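The Second Price Tag at Prutcombe

The sales office at Prutcombe opens at ten on Saturday, and by a quarter past the parking spots out front are gone. Couples walk through the model home with paper cups of coffee, open the closet doors, run the kitchen faucet and tell each other the light is nice. It is nice. The model faces south and has every upgrade the builder sells.

The house most of them can afford faces the retention pond, and it doesn't come with the kitchen.

I went because of the ads, which promise "village living, minutes from everything." I drove it. The grocery store is 17 minutes away if you make the light at the county road, and I didn't make it. The village is a traffic circle with a flagpole and a low building marked for future retail. The rep told me a bakery had shown interest. She couldn't say which bakery, or what showing interest involved.

None of this is a scandal. New subdivisions have always been sold on what they'll look like once the trees grow in. What bothers me is how much of the price now sits outside the price.

Take the Enine, the smaller of the two floor plans most buyers ask about. The number on the sign covers the house and the lot. It doesn't cover the lot premium, which applies to any lot that backs onto something other than another lot. It doesn't cover the fence, although the rules require one within a year, in one of three approved colors. Blinds are extra. So is the back lawn. The Sarketti, the bigger plan, has a "flex room" that turns into a bedroom only if you pay for the door and the closet.

Then there are the dues. Zlatko Begović bought here two years ago, in the first phase, and keeps every letter from the homeowners association in a shoebox. His dues have gone up 20 percent. The pool they were meant to support is still a rectangle of orange netting.

"They told me the pool was coming in September," he said. "I should have asked which September."

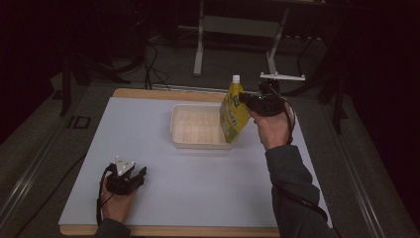
I asked the rep the same thing and was handed a brochure. It has a drawing of the pool on page three, with umbrellas, and a line in small type saying that amenities are subject to change. The sales contract says it again, more firmly. Begović signed that page, and he'll be the first to tell you so.

Saraç, the older neighborhood across the creek, makes an awkward comparison. The houses are smaller and the bathrooms are somebody else's idea of pink. But the trees are there, the fences are up, and the dues pay for a pool with water in it. A seller there let me read her last inspection report at the dining table. It ran over 40 pages, and I learned more from it than I did from a morning in the model home.

Would I buy in Prutcombe? Maybe, at the right number, once the retail building has a tenant and somebody can show me the association's budget. I asked for a copy on my way out. The rep took my email address and said she'd see what she could do. So far I've had two invitations to a grand opening and a coupon for blinds.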